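Stiter Community Help > Home & Repair > Zippers, Bags and Small Sewing

Zipper on fabric pouch splits open behind the slider

Posted by Brukberg, 13 December 2024

I own one decent pouch, which I bought in July and have since treated the way most people treat a junk drawer. The zipper now closes beautifully in front of the slider and opens again right behind it, like a bad politician. No teeth are missing that I can find. I've rubbed it with a pencil, with soap, and with a candle that smells of gingerbread, so the pouch is now well lubricated and festive. The tailor near me wants 37 dollars for a new zipper. The pouch cost 15. Can I fix this at home, or do I hold a small funeral?

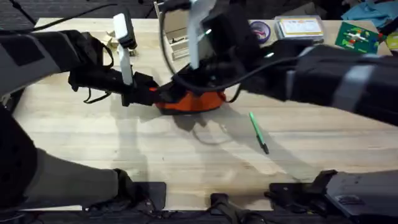
Langat replied that wax was never going to help, as wax is for a zipper that sticks and this one has the opposite complaint. The slider has spread. Run it all the way back to the open end, then take small pliers and squeeze the back of the slider on one side, then the other. Gently. Try it after each squeeze. If it suddenly won't move at all, you've squeezed too much, and you can pry it back a hair with a flat screwdriver while regretting things. This has worked on most of my bags and one tent. Old sliders sometimes crack, in which case you were buying a new slider anyway.

Drereo
just buy another pouch, life is short

Drereo (again)
OK, fine, my wife says that was unhelpful. Coil zippers and metal ones behave differently. If yours is the nylon coil kind, look for a spot where the coil has been bent out of line, usually wherever you overstuffed it. You can nudge it straight with a needle. And stop overstuffing it. I carry 57 things in mine, but I have accepted the consequences.

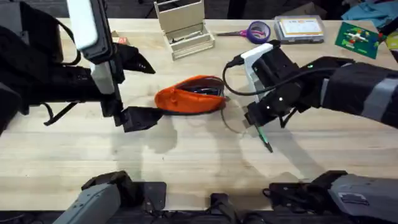
Do I have to unpick the end of the zipper to put a new slider on?

Usually, just one end. Open a few stitches, feed both sides in evenly, then sew a thick stop across the teeth so the slider can't leave home.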